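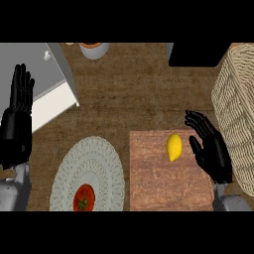
Wood finishes for kitchen tables: how well do they resist everyday stains?

Project report, second year, Materials and Making module
Ronddale College
2002-01-02

1. Background

Most kitchen tables are sold with a finish already on them, and most people have no idea what that finish is. It matters when something gets spilled. Oil, wax and varnish behave in different ways, and the advice printed on tins is often vague. I wanted to find out which of the finishes I could buy locally would stand up best to the things that get dropped on a table at home.

I chose the subject after sanding down a second-hand table in May and then having to decide what to put on it. The shop in Flirnemby stocked three products that claimed to be suitable for tables, and the labels said almost the same thing.

2. Materials

All the test pieces were cut from one beech board, so that differences in the wood would not affect the results too much. I cut 18 pieces and sanded them by hand, finishing with fine paper. They were wiped with a damp cloth, left to dry and sanded lightly again to take off the raised grain.

The finishes were:

Kernix hard wax oil
Villca clear varnish (water-based, satin)
Plain beeswax polish, sold loose

Each finish was put on following its own instructions. The wax oil needed two coats and the varnish needed three. The beeswax was rubbed in, left overnight and buffed. All the pieces were then left for 10 days in a spare bedroom before testing, as the wax oil tin said it needed time to harden.

3. Method

The stains were black tea, red wine, beetroot juice, cooking oil, vinegar and plain water. A teaspoon of liquid was placed on each piece and covered with an upturned jar lid so that it would not dry out. Every piece was used for one stain only.

After 8 hours the liquid was wiped off with kitchen paper and the piece was washed with a little soapy water. I looked at it straight away and again the next morning by a north-facing window. Marks were scored as none, faint, clear or heavy. I did the scoring myself, and a second person in the house checked it without being told which finish was which. We disagreed on one piece – the vinegar on wax oil – and I have used the worse score.

4. Results

Varnish: no mark from water, oil, tea or vinegar. Faint mark from wine and from beetroot.

Wax oil: no mark from water or oil. Faint mark from tea and vinegar. Clear mark from wine and beetroot.

Beeswax: faint mark from water, clear mark from oil, tea and vinegar, heavy mark from wine and beetroot.

The water mark on the beeswax was a pale ring that had faded a little by the next morning. The beetroot went into the grain and could not be washed out.

5. Discussion

The varnish gave the best protection in this test. I had expected the wax oil to be closer to it. Eight hours is a long time to leave a spill, though, and a shorter test might have put the two level.

Stain resistance is also only part of the choice. I tried to repair the worst piece from each group. The wax oil was easy to sand in one spot and recoat, and the repair hardly showed. The varnish repair left a visible edge – I would have had to strip the whole surface to hide it. The beeswax could be redone in a few minutes, but the beetroot stain needed a lot of sanding first.

With a single piece for each combination, one badly coated piece could have changed the result. I also did not test heat or scratching, and both are common on a kitchen table. If I did the project again I would use more pieces, fewer stains and a range of times.

6. What I used in the end

I put the Kernix wax oil on my own table, mainly for the ease of repair.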